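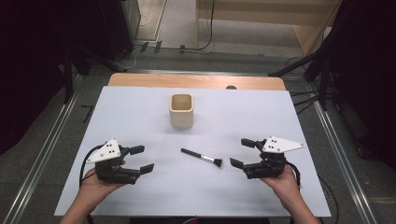

Work and Automation, Unit 5
Handout: Who teaches the machine, and what happens to them after
Instructor: Shanti Bhatt
September 19, 2025

Read this before the Esesholm case. The reading packet has the vendor's version, and you should go through both with a pencil in hand.

1. The job that the brochures leave out

Most writing on robots at work has two characters in it, the worker who is replaced and the engineer who is hired. There is a third job, and it is growing. Somebody has to do the task by hand, with grippers in place of fingers, so that a machine can be trained on the record of it. Pick up the brush. Put it in the cup. Take it out, lay it down at another angle, do it again.

Vendors call this "demonstration." The people who do it at Clirham call it reps. Keep both words in mind, because the pay scale follows the first one in the job ad and the second one on the pay stub.

2. The Clirham case

Clirham packs small household and beauty items. In July it signed with Forkix to automate part of its kitting line, the stage where loose items are sorted into cups and trays. Before any robot was installed, packers from the line were moved to a training room and asked to do their old work through a pair of hand-held grippers. The target was 400 reps per shift.

Management told them three things:
- the work would be lighter than the line
- their skill was "being preserved"
- no positions would be lost in the first year

Take these one at a time. Lighter, maybe. A brush weighs nothing, but the grippers do weigh something, and you hold one in each hand for the whole session. Several packers reported sore wrists after a week, and the old line had a rotation for that. The training room did not.

Preserved is a strange word. A packer knows how to lift a thin handle off a flat surface by tipping it with a fingernail. Two stiff gripper fingers have no fingernail, so she works out a new way to do it, on the spot and on ordinary wages. I would call that design work. Forkix calls it data.

As for the first year — ask who wrote the clause, and what the second year says.

3. What the numbers show, and what they don't

Forkix reports 196 hours of recorded work at Clirham. The report gives no figure for failed attempts, none for breaks, and none for how often a packer had to stop and reset the objects by hand. Resetting is labor. If it isn't counted, the machine looks cheaper than it was.

The Tomar plant is often cited as the success story. It kept 25 people on as "robot supervisors." I have read their task list, and most of it is clearing jams and refilling trays. You may decide that this is a better job than packing. Some of them think so. Decide it from the task list, though, and leave the title out of it.

4. Terms to know

Rep: one complete run of a task, start to finish.
Reset: putting the objects back so the next rep can begin.
Deskilling: breaking a job into parts that need less judgment and usually pay less. Check whether it fits Clirham before you use it in your paper. I'm not sure it does.

5. For discussion

Should a packer be paid again when her recorded motions are used at a second site? What would the contract have to say?

Who at Clirham could have refused the training room, and at what cost?

Bring one page of notes on the Esesholm contract, section on reassignment. Typed or handwritten, either is fine.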